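10/24/22

We cut our grocery spending again last month, and a few people asked for the numbers, so I'm putting them in one place.
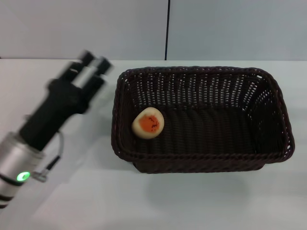

## What we spend

There are two of us, plus my cousin Fabian on weekends. In February we spent $1194 on food, including takeout. Last month it was $300 at the store and $92 on eating out. I went back through every receipt for February and found that more than half the total was delivery and lunches near work.

## What changed

I stopped shopping without a list. I go to the Brabec on Grakthorpe Road once a week, early, and I buy the store brand for rice, oats, beans and canned tomatoes. Meat is two dinners a week now. Seraina cooks the other nights and she is better at lentils than I am.

Lunch was the hard part. I make a pot of soup and freeze it in single portions. By the third day I'm tired of it, so I keep two kinds going.

Bread I still buy from the bakery. It costs more than it should and I don't plan to give it up.

## What didn't work

Coupons. I spent an hour on them and saved less than three dollars. The bulk club was also a waste for a household our size. We threw out most of a bag of onions and I canceled the membership.

Next month I want to look at the electric bill, mainly the old chest freezer in the garage.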